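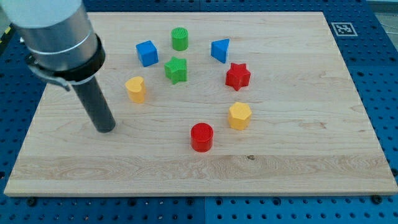

Okport cell: set-up and maintenance
Student project report, Cisard workshop

1. Purpose

The Okport cell is used by three courses, and each group changes something in it. When our group took it over in June, the arm did not reach the same point twice. Our task was to bring the cell back to a known state and to write a procedure that the next group can follow.

2. The table and the board

The table has a blue perforated top. The work surface is a wooden board, on which the coloured blocks are placed. We removed the board, cleaned the holes under it and bolted it down again. One bolt had been tightened much less than the others, and the board could turn a little when we pushed it by hand. All bolts are now tightened to 12 Nm.

The square marker lies on the table near one corner of the board. It must not be moved after calibration – even a small shift gives a wrong position for every block.

3. The tool

The tool is a long dark tube with a rounded tip. We touched the same reference point from 15 directions and calculated the tool centre again. The old value in the controller was wrong by 3 mm, probably from an earlier tube of another length. The new value is saved under the name Bastano.

4. Regular care

Before each session: wipe the tip, check the collar by hand, run the reference movement at low speed.
After 3,000 cycles: check the board bolts and repeat the tool calibration.
After any collision: stop, and do both.

5. Results and open points

We repeated the reference movement 19 times and the largest error was 0.4 mm. The star blocks are still more difficult than the cylinders, as the tip can slide into the space between two points. We did not have time to test a softer tip from Brandes. The cable at the base of the arm should also be replaced before the next course.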